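Bring back the washing-up bowl

Feb 5, 2024

Four years in this flat and I've had two dishwashers. Both dead. The second one, a Stollska, went in July and I never replaced it. Best thing I've done in this kitchen.

People think I'm mad. Fine. But a dishwasher makes you put things off – a mug goes in, then a plate, then you're out of spoons and the thing's only half full. So you buy more spoons. I did. A whole set from Eladel, still got most of them in a drawer.

With a bowl you just do it. Two minutes after tea. Hot water, squirt of Ung, done. Tea towel over the shoulder like my gran.

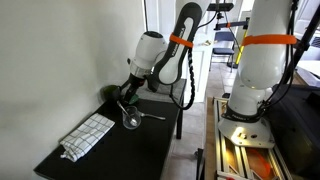 And the water argument, yes, I know. Machines use less, if you run them full, on the right setting, and dont rinse everything first. Who does that? Not one house I've ever eaten in.

Then there's the cost. Our block's newsletter, the Demum one, had a piece on doing up a small kitchen and the quote was £3669. With a dishwasher in it, obviously. Nobody asked if a cupboard might be nicer. I have a cupboard there now. Pans live in it. I can find the big one.

Big families, bad backs, sore hands – keep your machine, no quarrel from me. But one or two people in a flat? Stop fitting them as if its the law. Give us a decent sink and somewhere to drain.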